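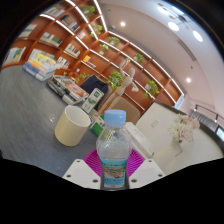 3 minute read

Grulgate Walking Festival Returns for Its 14th Year With Longer Routes, Later Suppers and a Warm Welcome for Beginners

GRULGATE, 16 February 2018 – It is with real pleasure, and after a winter of poring over maps at a great many kitchen tables, that the Grulgate Walking Festival opens booking today for its spring program. The festival has been going for 14 years now, and it still feels like a treat to be able to write to our friends near and far and tell them that the boots are coming out of the closet again.

Last year 840 people walked with us over the festival weekend, some of them for the whole of the Jirkari ridge and some of them only as far as the bakery and back (a route we are very fond of ourselves). This spring there is room for 2000, thanks to our new partnership with Trasta, the regional bus company, which will run extra morning and evening services between Grulgate station and the trailheads. Anyone who stood in the rain at the Jirkari turnoff two springs ago will know how happy we are to be able to announce that!

"I came on my first festival walk in borrowed shoes and had blisters the size of quarters by lunchtime, and I still signed up for the next day before I'd got my socks off," said Boris Yordanov, the festival's director. "People are kind on these walks. They slow down for you, they share their plums, they tell you the name of the bird you've been hearing all morning. I'd like a lot more people to have a weekend like that, and this year we can finally fit them in."

The best-loved walks are all back. The Millstream Loop stays flat and gentle the whole way and is fine for strollers. The Old Orchard Path has been moved to the Saturday afternoon, so that families coming in on the midday train can join it without a mad dash across town. And the ridge itself, closed last November after a landslip near the upper gate, has been repaired and will be open from end to end, with a new set of steps on the steep part below the chapel.

Water is the one thing our guides go on and on about, and we make no excuse for doing the same. There are no springs on the upper ridge, and even on a cool day it is a thirsty climb. Walkers should bring enough for the full morning, and can fill up again at the halfway tent.
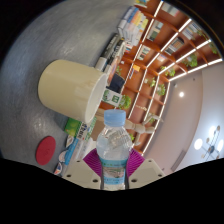

Bottled water with a light blue screw cap.

New this year is the Long Supper, which will be held on the Saturday evening in the courtyard of the Bošković bakery. The Bošković family has fed festival walkers from the very first spring, mostly with poppy seed rolls handed over the half door, and this time they are firing up the big oven and setting out tables under the walnut tree. There will be bean soup, roast peppers, three kinds of bread and a plum cake made from a recipe that has so far been kept from us, although we have asked nicely more than once.
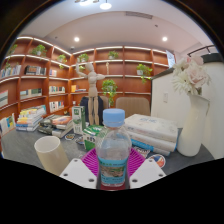 The supper is included in the weekend ticket, and day walkers can add it when they book. Please mention any food allergies on the form, as the kitchen likes to plan well ahead – and do bring a sweater, because the courtyard loses the sun early.

Children under 14 walk free with an adult. Dogs are welcome on every route except the ridge, where there are sheep with young lambs at that time of year. Walks leave promptly from the station square, and the longest ones set off first.

Booking is open now through the festival website and at the front desk of the Grulgate library. Weekend tickets tend to go early, so anyone hoping to travel as a group is advised to reserve together on one form.

Notes to editors

The Grulgate Walking Festival is an independent, non-profit event. Boris Yordanov is available for interviews, and will gladly take reporters up the ridge on foot if they have a morning to spare. Route maps can be requested from the festival press desk, which is open on weekdays until 2 p.m.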